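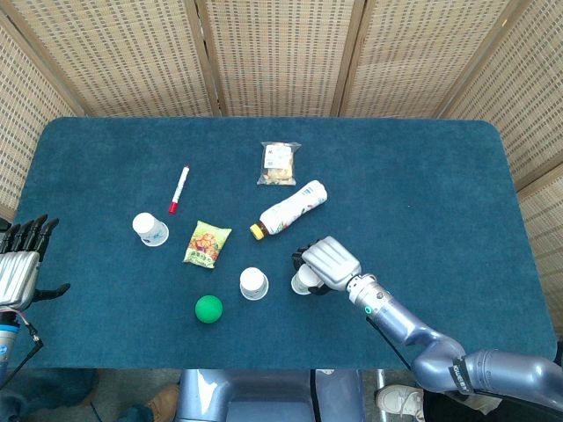
Robô de dois braços segura um copo de papel sobre a mesa de demonstração, na visita à Dosik. Foto: divulgação

Dosik abre laboratório e mostra robô de dois braços em tarefas de mesa

Quarta-feira, 4 de dezembro de 2019
Da redação

A Dosik, empresa de automação instalada no parque tecnológico Guerra, abriu as portas do seu laboratório a 19 visitantes, entre estudantes de cursos técnicos e representantes de indústrias da região. O programa incluiu uma apresentação da empresa, uma passagem pela oficina e uma demonstração com um robô de dois braços, equipado com mãos de vários dedos.

A demonstração foi feita em uma mesa revestida de carpete verde-azulado escuro, cercada por um biombo de painéis trançados. Sobre ela foram colocados copos de papel virados para baixo, uma bola verde, uma garrafa plástica deitada, um marcador e pequenas embalagens de alimento. A tarefa era pegar os copos com uma das mãos e mudá-los de lugar sem amassar o papel.

Segundo a equipe técnica, o copo vazio é um dos objetos mais difíceis do conjunto. Ele pesa pouco, escorrega com facilidade e deforma quando os dedos apertam demais. A bola e a garrafa são usadas em outros exercícios, voltados para objetos que rolam.

Os visitantes acompanharam a sessão em dois grupos, com 5 minutos para perguntas ao final de cada uma. As dúvidas mais frequentes foram sobre o tempo de preparação de uma nova tarefa e sobre o custo de manutenção das mãos. A empresa informou que ainda não tem preço definido para o sistema, que segue em fase de testes.

O trabalho com objetos de uso diário faz parte do projeto Vorkenen, iniciado pela Dosik há 2 anos. O objetivo é chegar a um equipamento capaz de separar e arrumar itens pequenos em bancadas de embalagem, onde os produtos mudam com frequência. Um primeiro teste fora do laboratório está previsto para janeiro, no centro de distribuição da Arnstead.

A Dosik pretende repetir a visita no próximo ano, com 4 datas abertas a escolas técnicas. As inscrições serão feitas pela página da empresa e o calendário ainda será divulgado.

Contato | Expediente | © 2019 Todos os direitos reservados | Voltar ao topo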